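Nandbridge Chamber Orchestra names Mirjana Dumitrescu principal conductor

31 Aug 2018

The Nandbridge Chamber Orchestra has appointed Mirjana Dumitrescu as principal conductor on a contract of 4 seasons. She succeeds Graham Haslam.

Dumitrescu opens in December at Kelmendi Hall with a Haydn symphony and a new cello concerto by Bahman Nikzad. Mateja Perić is the soloist.

"I want to play more new music and keep the Haydn," Dumitrescu said.

Tickets go on sale through the hall box office.

Press contact: Melati Ismail, Nandbridge Chamber Orchestra

Shares: 57 | Comments: 4

Recent releases
Trellmont Quartet adds spring dates
Lorkelach organ restoration fund reaches 3,000 donors

© Nandbridge Chamber Orchestra | Contact | Back to top
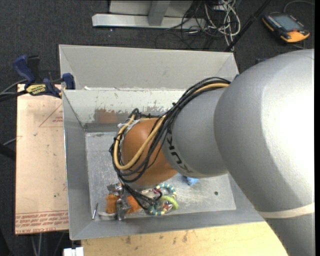

KUKA robot arm over a gray metal bin.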